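I wanted to dislike the Skurard chili crisp before I opened the jar, and I'll admit that up front so you can adjust for it. My cousin Radomír had been going on about it since July, and anything he goes on about usually ends up at the back of my fridge.

So, the jar. It's 247 grams, it costs more than twice what I pay for the stuff at the Asian grocery, and the label uses the word "artisan" 2 times. Once would have been plenty. The lid was on so tight I had to run it under the hot tap.

First try was on plain rice, because if a chili oil can't carry plain rice I don't see the point of it. The crunch is good, I'll give them that. Fried shallot, garlic, some kind of seed. The heat is timid though, and there's a sweetness that hangs around after you swallow. I had it on eggs the next morning and the sweetness bothered me more. On dumplings it was fine, but vinegar was doing most of the work. 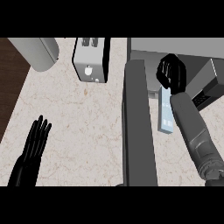 The other thing is the oil. By Monday I'd fished out most of the crispy bits and was left with half a jar of orange oil that tasted of not much - you can fry with it, I suppose. The Grostlow one that Ludmila brought over has far more solids in it and doesn't cost as much, and it bites back a little.

Would I buy it again? At full price, no. If it shows up on sale I might get one for people who find regular chili crisp too hot. Radomír has already ordered 4 more jars, so he can have the rest of mine too.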